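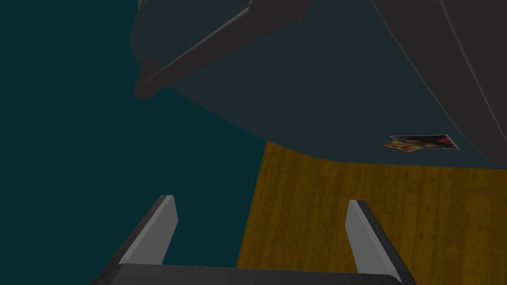

How many times should I run through a chore before I let the learning system have a go at it?

Plan on around 11 good runs for a small chore like opening a cabinet, and more if the handle is an awkward one. Go slowly, and keep the ones where you had to try twice.

That second part took me a long while to accept, I'll admit. I like a tidy folder, and for most of a year I deleted every run with a wobble in it. Then Hanne Heinonen looked over my collection and asked where the mistakes had gone. She was right (she usually is), and my Plakov set has been much the better for a few fumbles and recoveries — the kind we all make when we're putting away the dishes.

Some habits that have served me well in the simulated kitchen:

Start from a different spot each time. A step to the left is plenty.

Open the fingers wide before you go near anything, and pause a moment. It makes the start of the run so much easier to find later on.

Write your note while the run is fresh. "Reached for handle, came in low" is a perfectly good note.

Stop after 3 runs and stretch your hands. Tired hands make jerky examples, and you'll be sorry when you play them back!

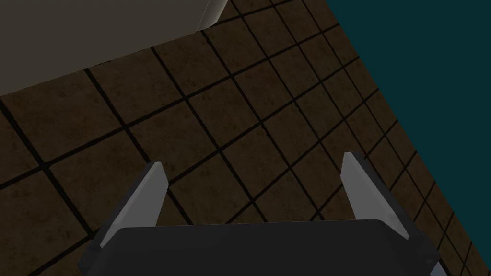 Harkgate, April

Gilang Wuisan wrote to ask about floors, and I was so pleased, as I have opinions on floors. Change them! If every run you save has brown tile under the gripper, the system may come to lean on brown tile. Swap in something pale for a batch, then go back. Do the walls too while you're at it, and keep the chore itself the same so you can compare the two batches fairly.

Look down before you start, as well. I like one view of the open fingers with plain floor between them at the beginning of a session, and I save it under the same name as the batch.

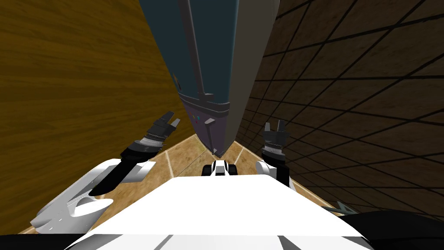

Both grippers near the base of the tall cabinet, between the wood wall and the tile.

For narrow places, bring the arms in one at a time and let the second one wait. Afiq Lubis moves both together and does it beautifully, but I bump things. Save the bumps in their own folder, marked as bumps, and carry on with the next run.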